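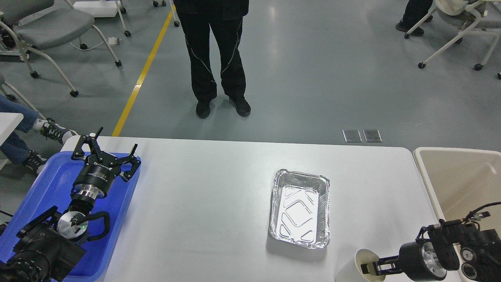

I have been trying to cook for a month without buying anything new for the freezer, and last night I hit the bottom drawer. Three bags of peas, all open. A tub of something orange that I had labelled "orange". Half a loaf from Bakeo that I must have bought in October, because that's when they did the seeded one with the treacle in it and I went a bit mad.

It started when Neusa came round for dinner and couldn't get the ice out. She pulled, I pulled, the whole drawer came off its runners and a bag of breadcrumbs went down the back of the cooker, where I assume it will stay until I move house. After that I said right, no more, we eat what's in there.

The first week was brilliant! Two curries, a fish pie and a lamb thing from my cousin Marcelino that he swears has no chilli in it (it does). The second week was mostly soup. By the third I was putting sweetcorn in places sweetcorn shouldn't go, and I now know that a lasagne with broad beans is fine if you're hungry and not if you've had a biscuit first.

What I've really learned is that I freeze things to avoid deciding about them. Two spoonfuls of bolognese isn't a meal, it's a way of not washing up the pot properly. I had 21 little tubs like that. Most of them got tipped into one big pan on Saturday with a tin of tomatoes, and I called it stew and ate it in front of the telly. Wellington had some and asked what was in it. I said beef, mainly.

The orange tub was carrot and ginger soup, by the way. Rather nice, with a squeeze of lime – I'd been dreading that one.

So the plan from now on is proper portions, proper labels with the date on, and flat bags so they stack. I've bought a pen that's meant to write on cold plastic and it doesn't, so I'm using masking tape like my mum did. If anyone has a good use for two and a bit bags of peas, tell me in the comments. Please don't say soup.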